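How to clear out old meds before a move

Did this in October before we left Zesthorpe, took one evening. Should of done it years ago.

1. Get everything in one spot. Bathroom, kitchen drawer, purse, glove box. Check coat pockets too.

2. Sort by date. Expired goes left, current goes right. No date on it – left.

3. Current stuff: write down name, dose, refills left. Call the new pharmacy BEFORE you move. Mine needed 3 days to transfer and I had one day of pills.

4. Expired stuff: take-back box at a pharmacy or police station. Don't flush unless the leaflet says to. No box nearby? Mix with used coffee grounds, seal in a bag, trash.

5. Labels. Peel off or black out your name and the Rx number before the empties go out. Warm soapy water for 20 minutes lifts most of them. Rubbing alcohol for the gunk thats left.

6. Pack current meds in your own bag, not the truck. Keep them in the original bottles, caps on tight. Heat in a truck is bad news.

Liquids – double bag, upright. Insulin etc. goes in a cooler, ask the pharmacist.

Thanks to Silviu Bucur for the soapy water tip.

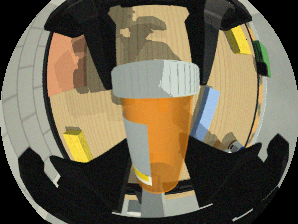
Amber bottle with its label still on, see step 5.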